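**Lirdale group issues practice rules for robotic suturing**

Surgical teams that train on robotic suturing in the Lirdale hospital group will work under a single set of written rules starting in December. The document, released Thursday, covers needle handling, thread control, instrument checks and the point at which a person must take over from an automated step.

Until now each site kept its own list. Perihan Karaca, who led the drafting, said the lists agreed on most points but differed on what counted as a stop.

"One site stopped when a needle was set down. Another kept going," Karaca said. "We picked one answer and wrote it down."

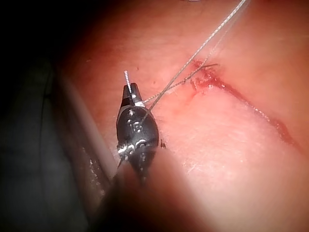
The rules draw on a review of 249 recorded suturing sessions. Reviewers logged a pause, a regrasp or a correction 439 times. Thread handling made up the largest share, followed by needle angle.

Under the new text, an operator must name the thread end being held before any pull that puts tension on tissue. Instrument jaws may be used on thread only in the part of the jaw approved for it by the manufacturer. A strand that shows fraying at the grip point has to be replaced before the next pass.

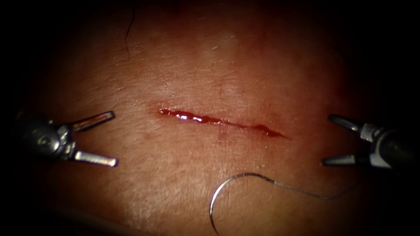

A separate section deals with the work area. Hair and other stray material must be cleared before the first pass, and the check has to be entered in the log with a time. Needles are to be tracked from the moment they are brought in until they are handed back, including any time they are resting on the surface.

Automated steps are limited to one needle pass at a time. After each pass the system must hold still until the operator confirms. If no confirmation comes within 30 seconds, both instruments open only on a manual command and the session is marked as interrupted. 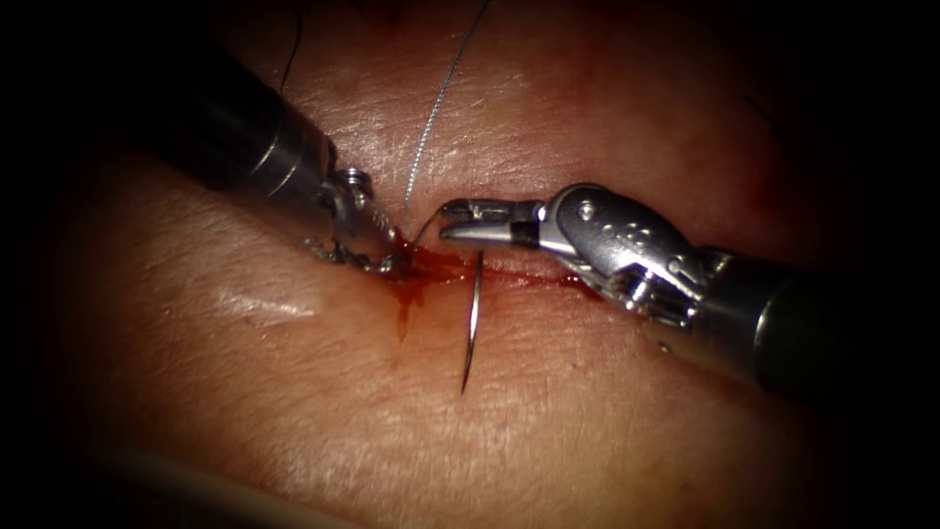 ### Training and sign-off

Operators will need sign-off from two instructors before they run an automated pass. Selim Bilgin, who teaches at the Nordin site, said the requirement will slow things down at first.

"We have a waiting list already," Bilgin said. "I would still keep the second signature."

Cut ends and used thread must be collected and logged at the end of each session.
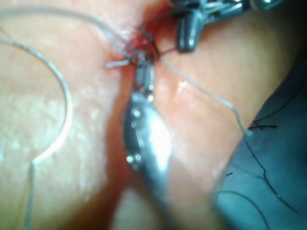 Tharushi Mollah, a nurse educator, had asked for a stricter version that called for clearing cut pieces after every knot. The drafting group left that to each site.

Comments on the rules can be sent to the group's training office through the end of January. A revised version is expected in the spring.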